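Gernex wrist kit: worth it for a small lab?

Forum: Arms, Grippers and End Effectors
Replies: 11

bench_kwaku
We have two light arms in our lab and want to put the Gernex kit on one of them. For anyone who hasn't looked at it, the kit is a two-finger gripper with jointed linkages, a bracket for a small wrist camera, the cable set and the driver software. Prurnwood is quoting us $600 for it, with soft finger pads included. A second set of pads is extra.

We would use it for picking small parts out of trays and for teaching. No production work. Does anyone own one? I mainly want to know about the pads and the cable, and whether the software is usable without paying for the support plan.

Kwaku Arthur

millrace
Had one since November. The gripper itself is fine. Linkages are stiff, no play that I can feel, and it closes the same way every time. Pads grip well on plastic and cardboard and badly on anything oily. I would buy it again at that price but I would not pay for the support plan. The manual covers the setup and the rest is on the download page.

tdoyle_auto
I'll disagree with the above. We bought the kit last year and sent it back. The wrist connector worked loose on us in the first week and the dealer took a long time to answer. We went with the Rerkov gripper after that. It costs more and it's heavier, but the connector has a locking collar and I have not had to touch it.

millrace
Was that the old connector? Mine has a screw lock on it.

tdoyle_auto
Could be. Ours just pushed in. If they changed it, good, but I'd ask the dealer which one is in stock before ordering.

Assunta Greco
I run the test bench at a training workshop and we have been evaluating the Gernex kit there for a while, so I can give you a fuller answer. I'll go by topic.

1. Mounting
The bracket fits a standard flange with no adapter. It took me less than an hour, including the camera. Put thread locker on the finger bolts. The kit doesn't come with any and the manual mentions it only on the last page.

2. View from the wrist camera
Look at this before you buy, because it decides how you place everything else. Both pads stay in view, and you look through the gap between them at whatever you're reaching for. The mount puts the sensor on its side, so you get a sideways picture until you set the rotation in the driver. I leave it raw for checks. The green pads stand out well against a white arm, so it's easy to see where the fingers are. The linkages do take up a good part of the view, and if you need to see what is right next to the wrist you will want another camera on a stand.

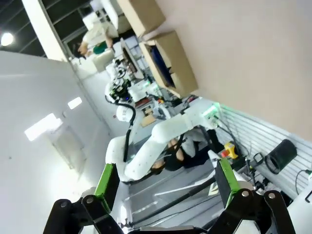

3. Cable
Leave slack at every joint and check it by moving the arm through its full range by hand before you power it up. The clips in the kit are too tight for a thick cable. I replaced them with hook and loop straps.

4. Pads
They wear at the tip first. I got more than 300 hours out of the first pair before the tips went smooth. Changing them means undoing the bolts, so it isn't a two-minute job. Buy the spare set.

5. Software
Works without the support plan. Calibration is a short routine you run once after mounting and again after changing pads. The one thing I don't like is that the grip force setting goes back to default after a restart. You have to write it into your own startup script.

Overall I would say yes for teaching and tray picking. For long unattended runs I would look at something else.

bench_kwaku
Thanks, that's very useful. Two follow-ups. Do you run it with people sitting at the arm? Our students would be within reach of it most of the time. And is the default grip force safe to start with?

Assunta Greco
Yes, people sit right up at the bench. We keep an emergency stop box close to the base of the arm, and whoever is seated there has to know where it is before anything moves. Speed limit stays on. Do your own risk assessment for your room, mine won't fit yours.

Default force is low. It will drop a full bottle. Start there and go up in small steps.

tdoyle_auto
I still think a kit sold to schools should keep its force setting after a restart. Going back to a low default is the safe direction, I'll give them that, but somebody is going to think the gripper is broken.

millrace
It's in the release notes as intended behavior.

tdoyle_auto
Then it should be in the manual too.

fernandes_user
Has anyone compared it with the Fernandes gripper? We use that one. It runs on air, so no grip force menu at all, you set it at the regulator. Noisy, though, and you need a compressor. If the lab already has air I'd think about it. If it doesn't, the compressor eats the price difference.

Assunta Greco
I've used one. Good gripper, faster than the Gernex. I wouldn't want the noise in a teaching room. It also doesn't have the camera bracket, and the bracket is half the reason to buy this kit.

millrace
Agree on the bracket. I printed my own for a different gripper and it flexed enough to throw the calibration off.

bench_kwaku
No air in our lab, so that rules it out. I called Prurnwood this afternoon. They say current stock has the screw lock connector and they will put that on the quote. They would not move on the price of the kit but they agreed to add the spare pads at no charge.

tdoyle_auto
Get the connector in writing, as you said. If it's the screw lock then my main complaint is gone. I'd still pick the Rerkov with my own money, but for trays and students you'll be OK.

bench_kwaku
Order is in. I'm planning to put it on the arm nearest the door and run the calibration before any students are in the room. Assunta, what size are the straps you used on the cable?

Assunta Greco
Half inch wide. Any longer than eight inches and the end flaps around and gets into the camera view. Trim them after you've tested the full range, not before.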